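3.2 Collecting the folding demonstrations

All demonstrations were recorded by remote control at the Lustinholm bench, with one operator driving both arms. We collected 100 folds in October and kept 69. Most of the discarded runs were lost to the same mistake: the operator closed one gripper, admired it, and forgot the other. Annamalai, our most patient operator, labelled these "applause errors", and the name has stuck in the logs despite our efforts.

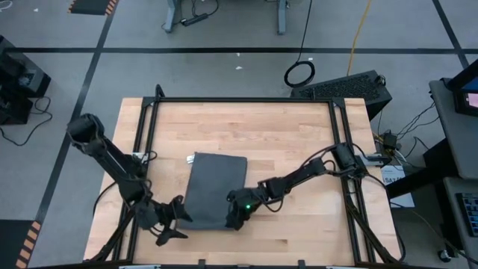

Figure 2. The two-arm bench during cloth work, with the grippers on opposite sides of the folded cloth.

Cloth is a humbling teacher. A fold that takes a person 5 seconds by hand took our operators far longer through the Motetier controls, and the recordings preserve every moment of dithering in full colour. We trimmed pauses at the start and end of each run but left those in the middle, on the theory that hesitation near an edge carries some information. Section 5 tests this theory and is not especially kind to it. Operators were given two practice folds before recording began, a number chosen by how long the kettle takes.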